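Gripper Trial Days at Cladstead: Your Questions Answered

Thanks for dropping by! We get a lot of emails before each trial day, and plenty of them ask the same things, so we've gathered our answers in one spot. Pop the kettle on and have a read before you book.

Do I need to bring my own arm?

Not at all. Most visitors come along with just a gripper (or a pair of them, or a shoebox full of printed fingers) and use the arms we already have set up. If you'd like to bring your own controller you're very welcome, but please let us know the week before so we can sort out the cabling and find you a bit of bench.

What sort of tasks can I try?

Our favourite at the moment is the sweep-up, and it's a cracker for sorting out which fingers you like. A dustpan handle looks like nothing much until you have to hold it at a steady angle while the other arm does its share of the work, and any slop in the jaw shows up very quickly. Both arms ride on the one linear rail, so you can shift the bases to suit your reach. We scatter a mix of dark specks and pale scraps, as the two behave quite differently under a brush, and you can run it as many times as your session allows.
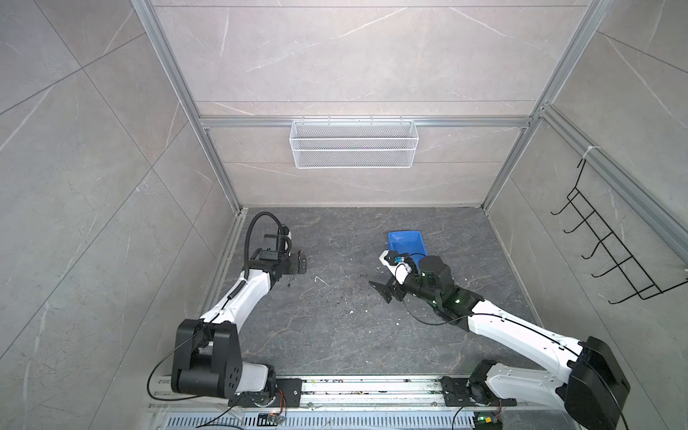

How do you score a grip?

We weigh the debris before and after each run, and note whether the tool has slipped or turned in the fingers. One point off for each regrasp. Visitors from Morkent asked us for a longer comparison last February, so there's now an endurance set of 500 grasps too, though you'll want the whole Saturday for that one and probably a sandwich.

Parallel jaw or something fancier?

We're fond of a plain parallel jaw, and we'd suggest starting there even if you've got your heart set on a Lenden adaptive hand. You'll learn a great deal from your first five runs, and swapping fingertips is a lovely cheap way to change the behaviour. After that, by all means try the clever stuff!

Can I leave my gripper with you?

Yes, for up to a fortnight. Label it, please, and tuck in a note with the bolt pattern and the supply voltage. We once spent a whole morning working out the pinout on a Grgić unit, and we'd rather spend yours testing.

Where do I book?

Ring the front desk or use the form on our bookings page. Sessions start at 9 am, and parking is around the back.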